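3.2 What people told us about their bottled drinks

I went into this thinking I'd be writing about taste. I had a whole page of questions on sweetness ready to go! But by the second week in Hultside, people mostly wanted to talk about where the bottle lives once it's home (counter, fridge door, back of a cupboard), so I let them.

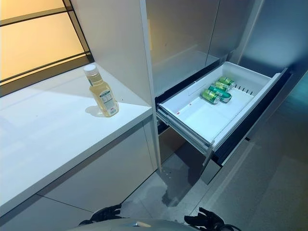 We collected 692 diary entries from 123 households, and Nighat Dogar and I read every one of them, some of them twice. The word "mine" comes up all over the place. One father in Firkberg wrote that a drink left on the counter is anybody's, but once it goes in the fridge you'd better ask first. I loved that one, and his kids' diaries back him up pretty well. 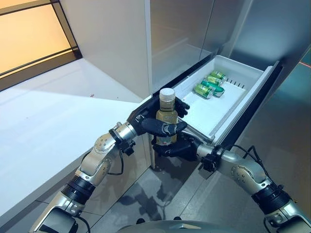
Households with a shared fridge had stricter rules, and they wrote them down more often too. Waqas Ghauri had guessed this back in April and I'd argued with him about it, so I owe him a coffee. The Lileck diaries are thinner (five families stopped after the first weekend) and I'd go easy on them when comparing the towns.

Figure 4. Bottled drink, kitchen setting.

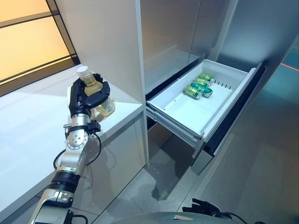 Half-finished bottles are a whole other story. People put off throwing them out, they move them around, they feel a bit guilty. Yavuz Avcı calls this "parking," and I've borrowed his word for the rest of the paper. Parked bottles show up in diaries from all three towns, mostly toward the end of the week, and I come back to them in Section 4 with the interview material.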